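Mondgate kitchen store starts take-back bin for silicone gloves
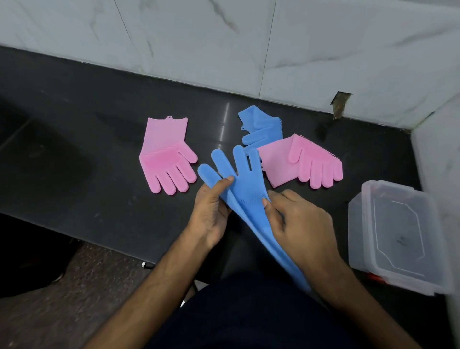
Blue and pink silicone cleaning gloves on a black countertop.

Shoppers in Mondgate can now hand in worn silicone scrubbing gloves at Vieira, the kitchen supply store on the main street, and get a dollar off a new pair. The bin went in on Monday, 7th October, next to the register.

Owner Custódio Matos said the store sold 412 pairs last year, more than any other cleaning item it carries. Customers like the bristles on the palm, which take the place of a sponge, but many had asked what to do with a pair once it splits. Silicone is not accepted in the town's curbside recycling.

"People were bringing them back to the counter and asking me," Matos said. "I had a drawer full of them."

The old gloves will go to Fluvutari, a small processor that grinds used silicone into crumb for floor mats. Rodrigo Teixeira, who runs its collections, said the company will pick up from the store whenever the bin holds about 100 pounds. Bakeware and spatulas made of silicone can go in the same bin. Rubber and latex gloves cannot.

Gloves should be rinsed and dried before they are dropped off. Teixeira asked that people turn them right side out and check the fingers, where food and soap tend to collect. Odd gloves are fine - the discount applies only to full pairs, but the colors do not have to match.

The store also put out a short care sheet written by Américo Matos, the owner's brother. It recommends hanging gloves by the loop after use, keeping them away from knives in the sink, and washing them on the top rack of the dishwasher. Most splits start between the thumb and first finger, according to the sheet, usually from pulling the glove off by the fingertips.

By closing time on the first day, 86 gloves had been turned in. The bin will stay through the end of October, and the store will then decide whether to keep it.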